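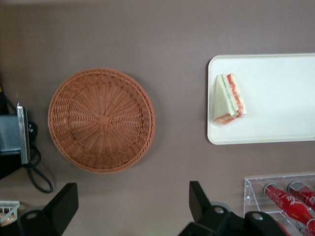 4. Fabric porosity and ease of inflation

4.1 Background to the ground-handling trials

Anyone who has kept a paramotor wing for more than a few seasons will know the feeling of a canopy that has grown lazy. It comes up slowly, hangs back behind the pilot's head for an uncomfortable moment, and then arrives overhead only after a good deal more running than was needed when it was new. Pilots tend to put this down to "old cloth", and there is surely something in that, but the cloth is only part of the story, as our earlier line measurements in Section 3 began to suggest. In this section we turn to the cloth itself, and ask how closely the porosity of the upper surface goes along with the effort of getting a wing overhead in light wind.

We should say at the outset that we did not come to this question with open minds. Most of us fly, and most of us have at some point blamed a poor launch on our fabric. The trials were therefore arranged so that the person handling the wing did not know its porosity reading, and the person taking the readings was not on the field during the inflations. Bronisława Wasilewska looked after this side of the work and kept the two sets of notes apart until the last wing had been folded away, in spite of a fair amount of pleading from the rest of us.

4.2 Wings and sites

The sample was made up of 18 wings, all of them foot-launch paramotor canopies in regular private use and lent by their owners. They ranged from wings bought the previous season to others whose owners could no longer say with confidence when they had first been flown. Where a logbook had been kept we copied out the number of launches; the total across those logbooks came to 2565, though it is unevenly spread, and a small number of very keen pilots account for a large share of it. Wings without a logbook were kept in the trials but left out of any comparison that relied on launch counts.

Two fields were used. Vornham is a broad, level meadow with short grass and a clean airflow from the west, and it was here that the greater part of the inflations took place. Pradden is smaller and slopes gently towards a hedge, and was used only when Vornham was too wet underfoot to lay a wing out kindly. We had hoped to treat the two as interchangeable. The slope at Pradden helps the handler along rather more than we expected, however, and in the tables that follow the two sites are given separately.

4.3 Porosity readings

Porosity was measured with a hand-held Farooqui meter of the suction type, which times the passage of a fixed volume of air through a small patch of cloth, so that a longer time means tighter fabric. Readings were taken along the upper surface just behind the leading edge, at the centre cell and again part way out towards each tip, and then repeated further back along the chord. The lower surface was sampled more lightly, as it does far less of the work and is generally the last part of a wing to suffer.

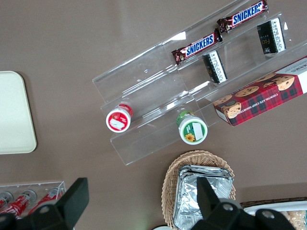 Figure 1. Clear acrylic display stand with stepped shelves, two Snickers bars on the uppermost.

A little patience is needed with this kind of meter. The clamp must sit flat and clear of any seam, and a crease trapped beneath the seal can make sound cloth look quite worn out. We found that a wing brought in from a cold car gave unsteady readings at first, and so every canopy was left spread indoors for almost 30 minutes before the first patch was tested. The meter was checked against a reference swatch of unused cloth at the beginning and end of each session. One session, in July, was thrown out altogether after the swatch reading had wandered, and those wings were measured afresh.

4.4 Inflation procedure

All inflations were carried out as forward launches without an engine, the handler wearing a Skiltton harness loaded with ballast in place of the power unit. It was tempting to use the motor and have done with it, but throttle is a great hider of faults, and a pilot with a strong engine can drag almost anything into the air. Without thrust the handler feels every reluctance in the wing. The pull in the risers was recorded with a load cell at each carabiner, and the time from first tension to the canopy settling overhead was taken afterwards from the same trace.

Handlers were asked to run at a steady pace and to let go of the A-risers when they judged the wing to be ready. Naturally each person has a slightly different idea of what ready feels like, and we decided to leave this alone, having tried in early practice to impose a fixed release point and found that it made everybody's launches worse. Each handler instead flew up the full set of wings in a shuffled order, so that personal habit would fall evenly across the sample. Attempts spoiled by a gust, a snagged line or a stumble were repeated - there were more stumbles than we should like to admit, chiefly at Pradden.

4.5 First observations

The pattern was gentler than we had foreseen. Wings with the tightest cloth did come up promptly, and the most porous were on the whole slower, yet across the broad middle of the range the readings told us very little about how a wing would behave. Several canopies with middling cloth rose beautifully, and one with nearly faultless fabric was a thorough nuisance to every handler who tried it. When that wing was put on the line bench its rear lines had shrunk noticeably, while the front ones had stretched by close to 2 per cent, and once it had been retrimmed it rose with no more fuss than its neighbours.

For this reason we are wary of treating a porosity figure as a guide to launch behaviour unless the trim has been checked on the same occasion. The load traces point the same way. Porous cloth showed itself mainly as a slow, soft build-up of tension while the cells filled, whereas poor trim appeared later, as a hesitation with the canopy already well off the ground. The two can be told apart quite readily on the trace, and with a little practice in the hands as well, and the next section takes them one at a time.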